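Bed Linen, Sleeping Bags and the Walkers at Palamarchuk Camp
Project report, Tourism and Hospitality, second year
Gun-woo Pyo

How I ended up with this topic

My first idea was to write about trail signs on Komivberg, and I got as far as buying the map. Then I spent a night at Palamarchuk, the hut camp at the bottom of the north trail, and watched a couple argue with the front desk for a good ten minutes over whether sheets were included in the price (they weren't, but the booking page sort of made it sound like they were). I went home and changed my proposal the next morning. My tutor was very patient about it!

So the question became: what do people who book a bunk in a hut camp think they're getting, and what would they pay for if it was offered clearly?

The place

Palamarchuk has six cabins and one long dining tent, and sleeps 37 when every bunk is taken. Most guests come up from Imcombe on the morning bus, sleep one night, go up Komivberg the next day and either stay a second night or walk out the other side toward Clurkport. The season starts in May. There's no shop, and the nearest laundromat is in Imcombe, a long bus ride for a pillowcase.

At the time of my project you could book a bunk three ways: bare mattress, mattress with a rented sleeping bag, or the "comfort bunk," which came with sheets, a pillow and a blanket. The booking page showed the same photo for all of them. I think that one photo explains half of what people told me.

What I did

I wrote a short paper questionnaire and left a stack of it in the dining tent with a jar of pencils, and I got 66 back that I could use. A few more had been used for card game scores, and I left those out. I also stayed up there for four nights and talked with whoever would talk to me, mostly over dinner, because that's when people have their boots off and are in a mood to complain about things.

The manager let me sit behind the desk for the afternoon check-in too, between three and six. I took notes on what guests asked before they'd even put their packs down.

What people said

The thing guests asked at check-in, over and over, was some version of "do I need to rent something?" They'd paid, they had a confirmation on their phone, and they still didn't know if there would be a blanket on the bed. Walkers who had used hut camps before had a sleeping bag with them and didn't care. The ones who were unsure were mostly on their first overnight hike, and they were also the ones who would've happily paid extra ahead of time if somebody had asked them.

Price bothered people less than I expected. What annoyed them was finding out late. One woman wrote across the whole back of her questionnaire that she'd carried a sleeping bag up from the bus for nothing, having booked the comfort bunk without knowing what comfort meant. I liked her a lot. She drew a little picture of the bag.

I also asked about cleanliness, and this was awkward, since the rented sleeping bags are aired between guests and washed on a schedule, and hardly any guest knew there was a schedule. Several people told me they slept in their clothes on top of the bag. If the camp simply put the wash date on a tag, I think a lot of that worry would go away, though I can't prove it from my questionnaire. I didn't ask the right question there and I only noticed once I was typing up the answers.

Problems with my method

The people who fill out a form in a dining tent are the people sitting in the dining tent, so early sleepers and late arrivals are missing. My questions about price gave a range, and I made the lowest range too wide. I also helped carry blankets on two of the mornings, and after that the staff treated me more like a coworker, which was nice but probably didn't make me very neutral.

What I'd suggest

Three separate photos on the booking page, one for each kind of bunk. A line in the confirmation email saying "bring a sleeping bag" or "don't bring a sleeping bag," in exactly those words. Wash dates on tags. And I'd drop the name "comfort bunk" and call it a bunk with sheets. 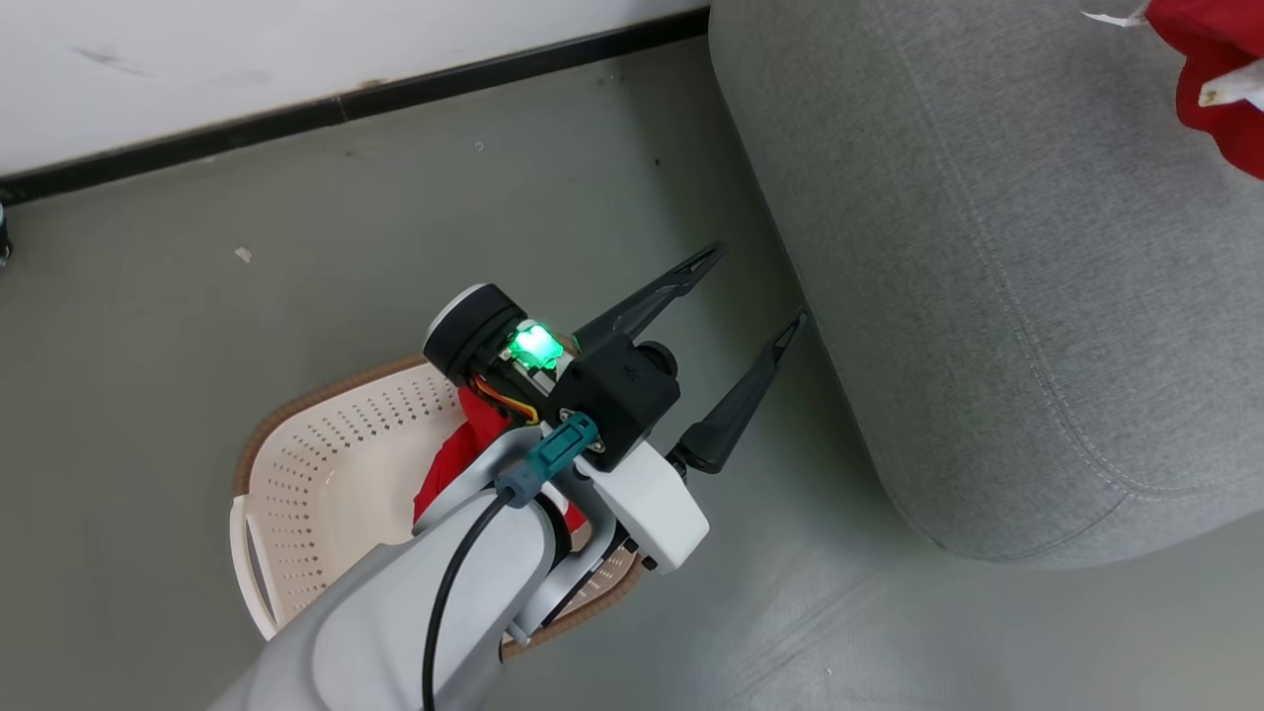 Check-out is the last piece, and I wish I'd given it more time. Guests at Palamarchuk get told to "leave the linen," so it gets left on the bunk, over the rail, on the porch, in a ball by the door, and the morning staff go cabin to cabin hunting for pillowcases. I'd put a white plastic laundry basket on the floor of each cabin, same as the one in the photo, with a card on the wall over it saying sheets and pillowcases go in here. People can see into a basket, and once there's a sheet in it the next person will know what to do. I'd like to go back next season and try it in two of the cabins first, and the manager has already said I can have my old bunk (bare mattress, I'm bringing my own bag).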